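Sun 29 September
By the Windden team
6 min read

Section 3. Setting up your league and running your first draft

You've installed Windden, you've made an account, and now comes the good part. A fantasy hockey league lives or dies on its draft, and half an hour of setup will give your group a great one. Work through the steps in order the first time. After that you can jump around all you like.

Before you start

You will need the commissioner login, an email address for every manager, and a rough idea of how your league wants to score. If you played last season in Fornance, export your old league first (see Section 7) so you can bring the rosters and keeper lists across.

3.1 Create the league

1. Sign in and choose New League from the top menu.
2. Type a league name. You can change it until the draft begins, so have fun with it.
3. Pick Season-long or Short Season. Short Season starts in December and is perfect for a group that got organized late.
4. Choose Head-to-Head or Total Points. Head-to-Head gives you a fresh opponent every week and makes for wonderful trash talk.
5. Press Save. The league page opens with an empty standings table.

Note: Head-to-Head leagues with an odd number of teams get a bye each week. The schedule handles this by itself.

3.2 Set rosters and scoring

1. Open Settings, then Rosters.
2. Set the number of forwards, defensemen and goalies. The standard layout is a solid place to begin and carries 17 players per team.
3. Add up to 3 injured spots. Players in these spots don't count toward the roster limit.
4. Go to Scoring and pick a template. Dogar is the simple one: goals, assists, wins, saves. Tillow adds hits, blocked shots and faceoffs, and it makes those hard-working third-line centers really valuable.
5. Adjust any category you like. Changes show up right away in the player rankings – try bumping blocked shots up a little and watch the defensemen climb!

Caution: Scoring locks when the first puck drops. After that, a change needs a yes from every manager in the league, and the season totals are recalculated from opening night.

3.3 Invite your managers

1. Open Members and paste in the email addresses, one per line.
2. Press Send Invites. Each link is good for one person.
3. When a manager joins, the gray dot beside the team name turns green.

If someone can't find the invite, have them check the junk folder, then use Resend. Don't forward your own link. It carries commissioner rights.
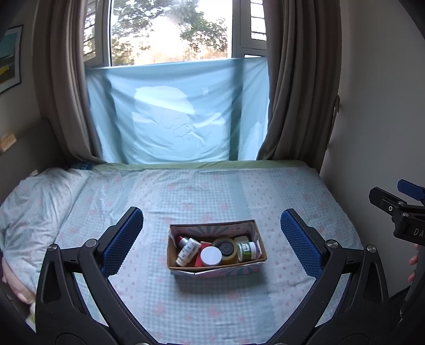
3.4 Prepare for draft night

Draft order comes first, and you can set it by hand, at random, or by last year's finish in reverse. Random is the most fun when everybody is watching, so save the button until the whole group is online. Many leagues also like to have a small prize box for the winner, and any open cardboard box will do. Enter the prize under Settings, League Notes, so it appears at the top of the draft room.

1. Open Draft, then Order, and choose a method.
2. Set the pick clock. The default is 60 seconds, a good lively pace.
3. Choose Snake or Straight. Snake flips the order each round and is kinder to whoever picks last.
4. Ask every manager to build a queue. The queue holds up to 300 players and is used if a manager drops offline.
5. Run a mock draft. It doesn't touch your real league, and it's a great way for new people to learn the buttons.

Note: Goalies tend to go in a rush. When one manager takes a starter, two or three others often follow, so put a few goalies in your queue even if you plan to wait.

3.5 Run the draft

1. Enter the draft room early and check that the dots are green.
2. Press Start. The first team is on the clock.
3. Use Pause if someone loses a connection. The clock holds where it stopped.
4. To fix a wrong pick, press Pause, then Undo Last. You can only step back one pick at a time.
5. After the final round, press Confirm Rosters.

Caution: Confirm Rosters can't be undone. Read the list out loud with the group before you press it.

Undrafted players move to waivers overnight and open up the next morning. Section 4 covers waivers, trades and setting your weekly lineup.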